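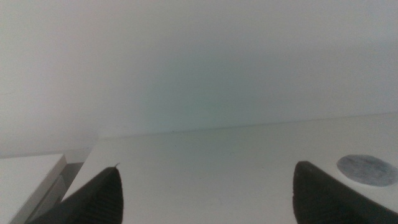
According to Maricel Saludo, the Lumbao lacewing should never have been split from its neighbors in the first place, and the wing veins people point to vary too much to settle it. Most later lists keep it separate anyway.

The Lumbao lacewing is a green lacewing in the family Chrysopidae. Known from the hills above Lumbao and from one valley near Clemdale. Possibly also Drestitz, but the specimen is damaged and missing its abdomen.

Description
Small, pale green, turning yellowish in the cold months. Long thin antennae. Eyes gold in life, brown in pinned material. Two dark spots at the base of each forewing — these fade in older specimens and can't be relied on. Males slightly smaller then females.

Life cycle
Eggs laid singly on stalks, usually on the underside of leaves. Larvae feed on aphids, mites and other soft-bodied insects, which they grab with curved hollow jaws. They carry bits of debris and old prey skins on their backs. Pupates in a round silk cocoon in bark or leaf litter. 2 generations a year at Clemdale, the first adults out in February if the winter is mild. Number of generations at Lumbao not known.

Habitat
Edges of oak woods, old orchards, hedges. Comes to light. Not found above the tree line.

Status
Not assessed. The Wolatel collection holds 200 adults, nearly all from Lumbao, plus a few larvae in alcohol. No targeted survey has been done at Drestitz. Last confirmed Clemdale record is from July 2020.

Taxonomy
Placed in Chrysoperla by most authors. Courtship songs — vibrations made with the abdomen — separate many look-alike species in this genus, but the song of this one has not been recorded. Saludo treats it as a local form of a more widespread species. Type locality is Lumbao, lower slope, exact site not givne on the label.

See also
Green lacewings
Aphid predators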